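Wallthorpe Facilities Forum > Surfaces and Marking Out > Tape edges lifting on grey tops

ESzalai_Ivport
5 Feb 2021
Members are asked for their views on a bench top marked out in blue painter's tape. The edges have begun to fray and I must decide whether to re-lay the lines before April.

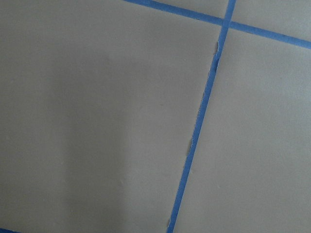 Left edge of the long line, with pale torn patches.

The budget holder would prefer to leave it alone.
Erzsébet Szalai

trudi_stores
I would advise lifting the whole line. Patching leaves a ridge, and dust collects along it. 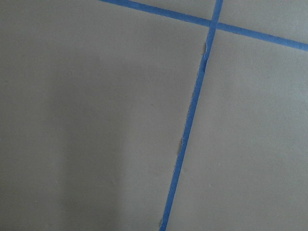

Our own policy at Trudisow is to replace all floor and bench marking every 15 weeks, whatever its condition. It is dull work but it avoids argument. The roughened places in the line above, one just under the crossing and another well below it, would each be recorded by our inspectors as a defect.

Spanos_Office
I must disagree with the previous reply. Replacement on a fixed date wastes tape. We hold nearly 3,000 metres in store and I am expected to justify each roll.

ESzalai_Ivport
Thank you both.

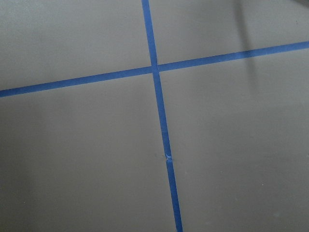

Join in the long line, one end slightly lifted.

Spanos_Office
I would press that end down and leave the remainder. The edges are otherwise straight.

trudi_stores
With respect, a lifted end will catch a sleeve sooner or later. Please cut it back with a sharp blade – not scissors – and
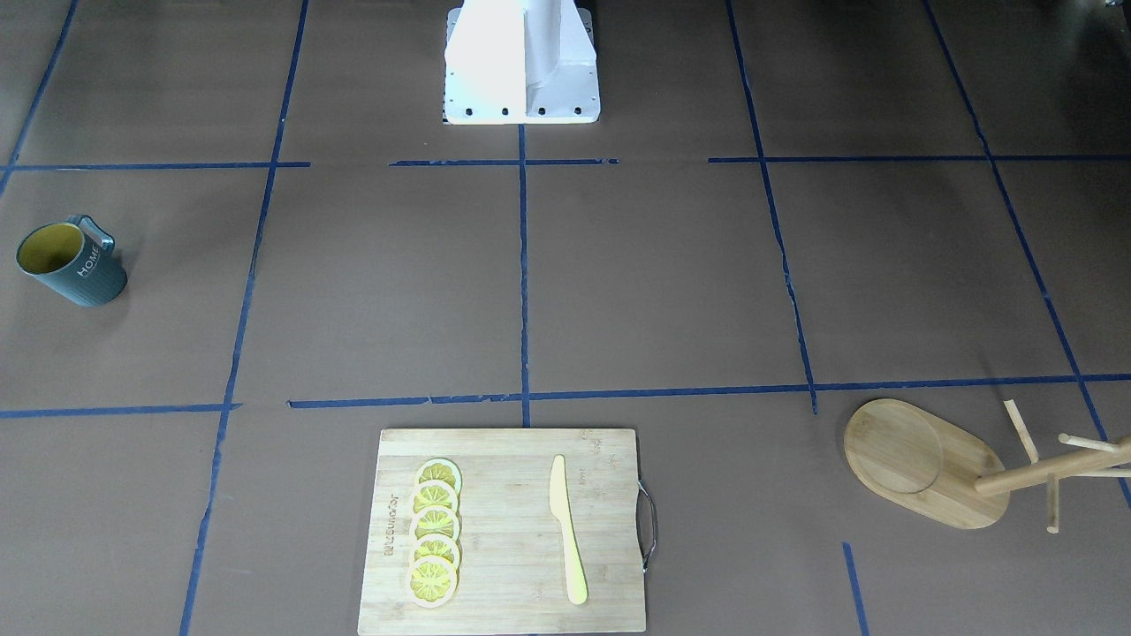

lay a fresh length from one crossing to the next, pressing outwards from the middle. Allow 10 minutes for each line.

ESzalai_Ivport
Noted. I shall put both proposals to the budget holder.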